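Workshop tips: getting clean tracks out of hand-held grippers

Posted 2020-07-23 by Yatziri Chávez

I've been putting off writing up the software side of our gripper sessions because every time I sit down to it, something in the tracking code changes. But Mỹ Mai asked me twice in April for "the list", and then Khôi Lò asked for it too, so that's enough putting off. It's a list of small things that have saved me time, in no order at all.

Start with the config file. Ours had the marker size typed in by hand in three different places, and of course they didn't agree. Now there's one file, Grundside reads it (that's our little tracking tool, named after a bus stop), and everything else asks Grundside. If you print a new marker, measure the printed square with calipers and put that number in. Don't trust the print dialogue – mine was quietly scaling the page.

Calibrate the wide lens properly and do it with the lens model meant for very wide views. I spent a whole evening with the ordinary one, getting lovely numbers in the middle of the picture and rubbish towards the rim. Wave the board right out to the edges, and tilt it. I take up to 100 views and throw out the blurry ones before the solver sees them.

Glass is the other big one. Blinds behind glass look like a gift to the tracker, all those crisp little lines, but one slat looks very much like the next and the matcher will happily slip along by one. Ceiling lights on the glass are worse. A reflection shifts as you move, so the software thinks it has found a solid point and it hasn't. I mask the bright streaks with a plain threshold, grow the mask by 7 pixels and leave it at that. Tín Nghiêm wrote something much cleverer and we went back to the threshold! 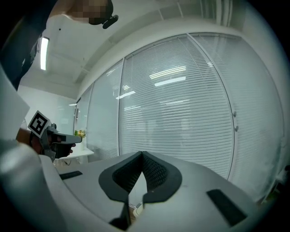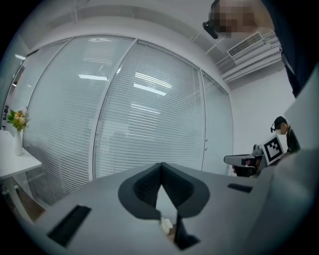 Blinds behind the glass, lights reflected in it, and a square marker on another gripper in both.

When two people are working near each other, give every marker its own number and write the numbers down somewhere that isn't your head. Then tell the planner which ones belong to moving things. Our first version treated any marker as a fixed landmark, so when the other person took a step, my whole map took a step as well. It's one line in the config now (moving: yes) and I still forget it when I add a new one.

Mask out your own gripper too. It sits in the same part of the view the whole time, so a feature finder will lock on to the housing and decide you're standing still. Draw the mask once per gripper, and check it again if anyone has had the screws out.

Clocks! Sync them at the start and again at the end, and save both offsets. I had one run, number 711, where the two recordings drifted apart slowly enough that the plots looked fine until the planner tried to make the paths meet. Hirkell, our playback script, now prints the drift in big letters before it'll load anything.

Last bit, on smoothing. Keep the raw track and smooth a copy. I use a window of 12 samples for slow reaching and turn it off altogether for anything quick, or the corners go soft and the arm cuts across them on playback. Tươi Quách likes a longer window than I do, and we've agreed to store the setting with each run and stop arguing.

If your marker keeps flickering in and out, try a shorter exposure before you touch the detector settings. I always do it the other way round and lose an hour.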